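Umirow Repair and Reuse Workshop
Second progress report to the Grajales Fund
Jan 12, 2023

Dear members of the Fund,

With this report we inform you about the work done since August, when we received the first part of your grant. The second part is planned for the spring, and you asked us to explain before that how the money was used and what has changed in our plans.

The largest task was the move. Our old room in Cullell had damp walls and the owner did not wish to repair them. We found a ground floor room two streets away, which was before a shop for floor tiles. The rent is a little higher, but heating is included, so for the winter months the difference is small. We painted the walls ourselves and paid an electrician for the new sockets. His invoice is attached in the annex.

We opened again with 19 members from the old place. Now we are 60. Many of the new ones live in the same street and came in first only to ask what we were doing. The evening course on mending clothes is the most popular and we had to start a waiting list. The course on bicycles went less well. The teacher fell ill after two lessons and we did not find another person at short notice. We returned the fees to those who asked for them, and the others agreed to wait for the new date.

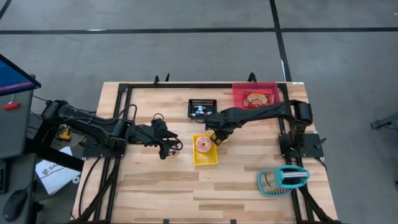

Regarding the purchases, we have kept to the list which you approved, with one exception. The second sewing machine cost less than we had foreseen, because a school was closing its textile class and sold us one in good condition. This left 800 euros in the budget line for equipment. We would like to use this sum for shelves with doors, as our material now stands open and collects dust. Please let us know if you agree. We will not spend it before we have your answer.

The lending shelf has started with household tools only. People may take a tool home for one week and they leave a small deposit. We were worried that things would come back late or not at all. Until now one drill is missing, and the borrower has promised to pay for it. The records are kept with Skimance, the booking program you recommended to us. It does what we need, but the reminders are sent in English and some of our older members do not read them. We have written to the makers and are waiting for a reply. In the meantime we telephone.

What is still not solved is the access from the street. There is a high step at the door, and for a wheelchair it is not possible to enter without help. The town has received our request for a ramp and says that it must first be examined whether the pavement is wide enough. We did not expect that this would take so long. If the answer is negative, we will ask the landlord about the back entrance, which is level but leads through a yard that is locked in the evening.

For the next period we plan to repeat the clothes course, to begin the bicycle course again and to hold an open day before the summer. The accounts with all receipts are in the annex. The bank statement for the last month had not arrived when we closed this report and we will send it separately.

With kind regards,
The board of the Umirow Workshop, Cullell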